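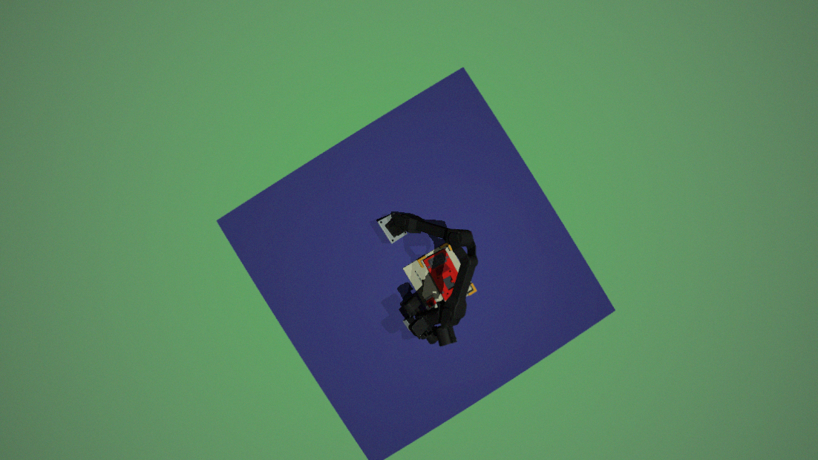 Brazo robótico negro sobre plataforma azul, imagen de simulación.

Rimen busca analista de malware (Mokalbridge, con opción a remoto)

Hacemos un antivirus para pequeñas empresas, de esas en las que la contraseña del wifi sigue pegada en la nevera. El laboratorio lo forman 17 personas y una cola de muestras que no se acaba nunca.

Tu trabajo: desmontar adjuntos que dicen ser facturas, escribir firmas y reducir los falsos positivos. En agosto pusimos en cuarentena 1152 hojas de cálculo inocentes de un mismo cliente. Todavía nos habla, aunque poco.

Pedimos dos años de experiencia en ingeniería inversa, soltura con ensamblador x86 y un español escrito que se entienda sin depurador. Se valora Python. No se valora llamarse "ninja" en el currículum.

Ofrecemos contrato indefinido, horario flexible y dos guardias al mes, pagadas. El café es malo y gratuito.

Envía tu CV y el análisis de una muestra (en PDF, por favor, no la muestra) a la atención de Kumiko Kikuchi. La entrevista técnica la hace Rawiri Brunton y dura una mañana.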